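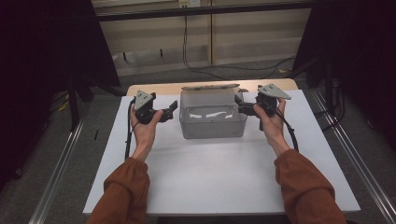 Hand-Held Gripper Station: Frequently Asked Questions

Setup, daily care and small repairs for the two-gripper table at Imalley. Maintained by Carolina Henriques. Repairs go through Arnaldo Fonseca.

SETTING UP

How do I start the station in the morning?

Switch on the Pacheco controller first and wait for the steady green light. Then plug in the left gripper, then the right. The controller assigns sides by the order it sees them, so a right gripper plugged in first will be recorded as the left one for the whole session. If you get the order wrong, unplug both, wait 30 seconds and start over.

Does the table have to be in exactly the same place every time?

Within reason. There are tape marks under the legs. If the table has been moved for cleaning, put it back on the marks and run the position check from the Setup menu. The check takes a few minutes and needs both grippers lying on the tabletop with nothing touching them.

How should I hold the grippers?

Thumb along the inner side of the body, near the base of the jaws, with the fingers wrapped behind the outer side. Don't hold a gripper by its top plate. The plate is fixed with small screws and will work loose if it carries the weight.

Where do the cables go?

Out from the gripper, along the outer side of the wrist, and back toward you. Leave enough slack to reach the far edge of the table with your arm straight. If you feel a pull at full reach, stop and let out more cable. Most of the connector failures we have had came from cables that were a little too short for the task.

Can I wear long sleeves?

Yes. Check that the cuff does not cover the cable exit or get between your palm and the gripper body. Very wide cuffs should be pushed back or held with a band.

Which objects can I use for a test run?

Any of the lidded plastic boxes from the shelf. A box with a hinged lid is the most useful, as it needs one jaw to steady it and one to work the lid. Do not use glass, and do not use anything heavier than the 181 gram test block until the jaws have been checked that day.

ZEROING AND CALIBRATION

How do I zero the jaws?

1. Close both jaws fully with nothing between them.
2. Hold them closed and choose Zero, Left or Zero, Right.
3. Wait for the beep.
4. Open fully. The reading should settle within a second.

Do each side separately. Squeeze only as hard as you would to hold a pencil. If you squeeze harder than that, the fingers flex and you get a zero that is off in normal use.

How often does this need to be done?

At the start of each session, after changing a finger, and after any drop, even a short one onto the tabletop.

The reading jumps when I open the jaws. Is it broken?

Usually it is dirt on the slide. Blow it out with the hand bulb and wipe it with a dry cloth. If the jump is always at the same point, there may be a nick in the slide, and the gripper should go to Arnaldo. Write the reading at which it jumps on the tag. It saves him a lot of looking.

What is the full calibration, and can I do it?

It compares the jaw opening against the gauge blocks at 11 points. Anyone who has been shown how may do it. Muthoni Barasa keeps the blocks and will sign them out to you. Handle them by the ends and put them back in the case oiled. We run it in March and again whenever a gripper comes back from repair.

DAILY CARE

What do I clean, and with what?

Wipe the bodies and fingers with a damp cloth and let them dry before you put them away. Use the plain cleaner on the tabletop. Don't spray anything directly at the grippers. Keep alcohol off the finger tips, as it dries out the pads.

How do I put the grippers away?

Unplug at the controller end, coil the cable in loose loops, and lay each gripper on its side in the tray with the jaws open. Storing them closed leaves a flat spot on the pads. Please don't wrap the cable around the gripper body.

Do the screws on the top plates need tightening?

Check them by hand once a week. If the plate shifts at all under your thumb, tighten with the small driver in the drawer, a little on each screw in turn. Stop when they are snug, because the threads are in plastic and strip easily. Run the position check again afterward. A plate that has moved even slightly will throw off the tracking.

REPAIRS

How do I change a finger?

Unplug the gripper. Open the jaws, take out the 4 screws at the base of the finger, and slide it forward. Fit the new one until it stops, and start all the screws before tightening any. Left and right fingers are not the same part. Spares are in the drawer marked Tralonitz, in separate bags. Zero the jaws when you are done.

One gripper keeps dropping its connection.

Swap the cables between the two grippers, keeping the same plug-in order. If the fault moves with the cable, the cable is bad. Cut the plug off before you throw it out, so that it can't find its way back to the shelf. If the fault stays with the gripper, tag it and use the spare. Don't open the body. There is a ribbon inside that tears when the cover is lifted from the wrong side.

The jaws feel stiff.

Clean the slide first. If that doesn't help, one drop of the Lerulthorpe light oil on each side, then open and close the jaws a few dozen times and wipe off the extra. Do not use grease. Bernardo spent most of an afternoon getting it out of the left gripper last winter and would prefer not to repeat it.

The tip of a finger is bent. Can I bend it back?

The tips are angled on purpose, so compare it with the other gripper before deciding. If it really is bent, replace it. A finger that has been straightened by hand will not hold its zero.

I dropped a gripper on the floor. What now?

Unplug it. Look for cracks around the screw holes and at the cable exit, and check that the jaws move freely. If it all looks fine, zero it and run the position check. Log the drop even if you find nothing wrong.

Where do I log things?

In the notebook by the controller. Write the gripper's side, what happened and what you did about it. Leonilde Barreto goes through the notebook and orders parts from it, so a finger that isn't written down doesn't get replaced in stock.

Who can change the controller settings?

Carolina or Arnaldo. If a setting looks wrong, leave it alone and write a note with the menu name and the value shown.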